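Rakel app builder – questions from developers

Which phones does Rakel support?
Rakel builds for Android and iOS from one project. Tablets work too, but the layout editor shows only the phone sizes for now. 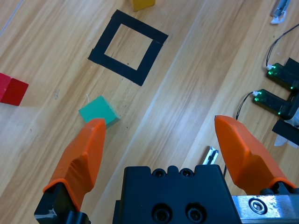
Test builds stay on our server for 14 days, and after this you must build again. The start screen of a new project is plain, so please change it before you send it to testers. For a background, a simple photo is good: light wood with diagonal grain, for example, keeps white buttons hard to read, so choose dark ones.

Can I move my project from Pasetti?
Yes, from version 8 or later. Export it as a package and open it in Rakel. Push messages are not moved – you need to set them up again.
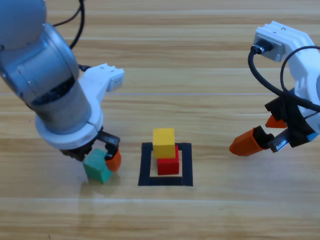

How many testers can I invite?
The free plan allows 6 testers for each app. With the Skallmont plan there is no limit.

Every tester gets an invitation by email, and the link works one time only.
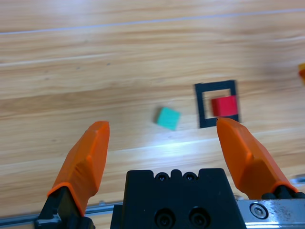 Square black frame on a wooden surface

Does Rakel take a part of my sales?
No. You pay the store fee and your plan, nothing more. Ads through Kong are paid to your own Kong account.
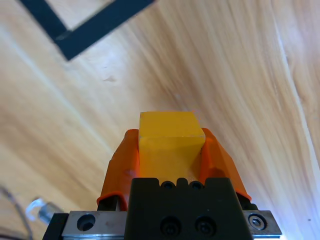
If you change the account in the middle of a month, the old one still receives the money until the month ends. Please check your bank details in both accounts.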